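I've been going along to the robotics club at Jonville since September, mostly because Jurgita Stankevičius kept asking, and I still can't decide whether the students are learning robotics or learning to be very patient.

The project this term is called Kastudine. As far as I can follow it, you hold a gripper in each hand, pick things up and put them down again, and the recordings get fed to a model that is supposed to work out the rest. The group's total stood at 1,031 recordings when I first asked and 1,316 at last count. Everyone was pleased with that. I wanted to know what the extra 285 had bought them, and got a lot of talk about variety.

Liis Mockus, who runs the Friday sessions, is a true believer. I like Liis. I also think "the model will generalise" is doing the work that "the cheque is in the mail" used to do. Small wrapped things are a rotten choice of object if you want a quick win, and I'll give her credit for choosing them anyway. The grippers have two short fingers apiece and the packets sit in a heap in an open-fronted white box, every one at its own angle.
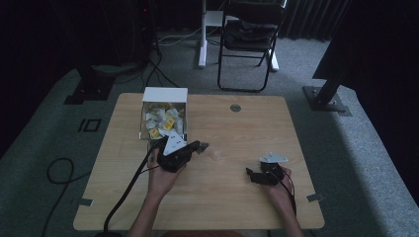
Jonville Robotics Club Newsletter, Issue 2, p. 2

The newsletter ran it beside a piece on "teaching by demonstration", with no mention of a success rate anywhere on the page. I looked twice. If a kid handed in a science report like that they'd get it back.

My other grumble is the cables. Both grippers are on a lead, and you end up moving like someone vacuuming in a small flat. Barreto, the club across the river, went without leads last year and has its own troubles – dead batteries, mainly – so maybe it's a wash.

Dritar is the regional meet and we're entered. Liis wants the box emptied without help. I've put five dollars on half of it, and Jurgita has taken the bet.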